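Changes to the Linen and Towel Service Starting This Fall

The Nastham guest house has sent its sheets and towels out to the same laundry in Flerness for as long as most of us have had keys to the building. That contract ended in September. The laundry is closing its commercial side and did not offer a renewal, so we had to decide what to do with a linen room full of stock and no one to wash it.

We asked for quotes from the two other services that deliver out here. One wanted a minimum weekly load that we only reach in July. The other, Rana, will take whatever we have, but they charge by the bag and they do not handle cleaning cloths or anything with a raised pile. Their contract covers flat sheets, pillowcases, bath towels and table linen. Pickup is in the morning, from the side door. Please do not leave bags in the front hall.

Everything else will be washed in the building. We bought a used machine from the Bralular school when they redid their kitchen, and it has been hooked up in the back room next to the boiler. The machine, delivery and plumbing came to $2000 together, which came out of the repair fund. The dryer is the old one. It works, but the timer sticks, so turn the dial past where you want it and then back.

Rawan Sabbagh has put together the washing rules. They are taped inside the cupboard door and repeated here for anyone who has a shift before they next get to the back room.

Cleaning cloths are washed apart from everything else. Cotton towels shed lint, and the microfiber cloths pick it up and hold on to it. Once that happens they leave fuzz on mirrors and have to be washed again. Use warm water, a small amount of liquid detergent, and no fabric softener at all. Softener coats the fibers and the cloths stop soaking up water. There were 5 cloths in the cupboard last month that pushed water across the counter without picking any of it up. A few washes in plain hot water brought most of them back.

Dry the cloths on low or hang them on the rack. High heat can damage the fibers. No dryer sheets.

Kitchen towels can go in with the aprons on hot. If something has oil on it, rinse it with dish soap in the sink first. Do not put oily rags in the dryer, even after washing. Hang them outside.

Bath mats go in on their own, no more than 2 at a time. The machine goes off balance with a bigger load and walks toward the wall.

Bleach stays on the top shelf and is used for the white mop heads only. If you are not sure whether something can be bleached, leave it out.

We are also sorting the cloths by color. Until now people took whatever was on top of the pile, and the same cloth could do a bathroom floor and then a kitchen table. From now on blue is for glass, mirrors and dusting. Green is for the kitchen. Yellow is for bathrooms. Anything gray or too stained to tell is for floors and outdoor furniture. The bins in the back room are labeled the same way, one for each color, with the clean ones above and the used ones below.
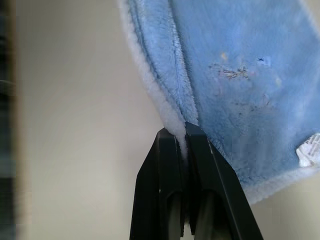
Light blue microfiber cloth with white fuzzy edging.

Macarena Alcaraz has gone through the linen room and set aside what is too worn to keep. The sheets with thin spots in the middle will be cut up for drop cloths. The old bath towels are going to the animal shelter in Flerness, which takes towels but not pillows. If you want any of the mismatched pillowcases for your own use, they are in a box on the landing. Take what you want before the end of the month.

That leaves us with 22 full sets of sheets, enough for every bed plus a change for the rooms we turn over most. We are short on hand towels. If you see plain white ones on sale, let Macarena know before you buy them, as she is trying to keep them all one size.

There is a sign-up sheet for wash shifts next to the machine. A shift is one load washed, dried, folded and put away. Please do not start a load you cannot stay to finish. Wet cloths left in the drum overnight smell sour and the whole load has to be done over.

Questions about Rana pickups go to Macarena. Questions about the machine go to Rawan. The manual is in the drawer under the ironing board.

Posted 2026-10-07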